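Home | Setup | Grippers | Troubleshooting | Contact
Last updated 31 Jul 2019
3 min read

Section 3. Comparing two hand-held grippers

By now you should have the Clikach software installed and both grippers charged. If you skipped ahead, we understand (we do it too), but please go back and finish Section 2 first. A pair that hasn't been through the first check will give you numbers you can't compare with anything.

1. Stand at the near end of the table with a gripper in each hand. Keep your elbows loose and let the jaws sit low in front of you, where the head camera can still see the marker cubes.

2. Open both jaws all the way and hold still until the tone sounds. It takes a little longer than you'd expect, so be patient with it.

3. Close the left jaws slowly, then open them again. Do the same on the right. Ifeoma Uzor, who wrote the first version of this guide, likes to say the word "close" out loud each time, and we've all picked up the habit.
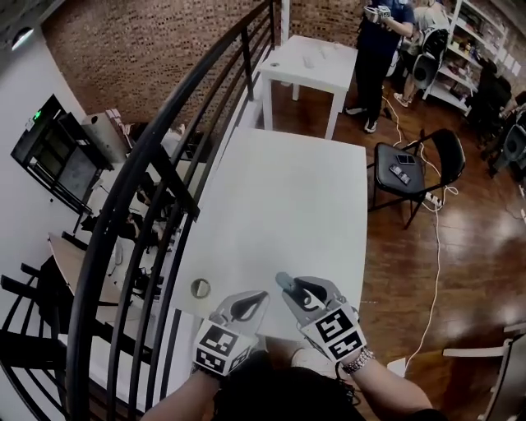 4. Turn each wrist gently from side to side while watching the tracking bar on the Clikach screen. It should stay above 65. If it drops, bring the gripper back toward the middle of your view and try again – there's no need to restart the session.

5. Save the run under the name of the jaw set you're trying, Luvonov or Cuautle, and write the same name in your notebook.

Note: Change only one thing between runs. Afshin Pakzad's comparison at Flondbridge in January covered 1,171 grasps with the Luvonov jaws and 1,553 with the Cuautle jaws, and the hardest part of sorting it all out was a handful of runs where the jaws and the camera settings had been changed together.

Caution: Keep your fingers out of the jaws while you're fitting a new set, and don't carry a gripper by its marker cube. A cube that has shifted even slightly needs a fresh calibration, as described in Section 5.

6. Set the grippers down, rest your arms for a few minutes, and repeat steps 2 through 5 with the other jaw set.

Previous | Next | Back to top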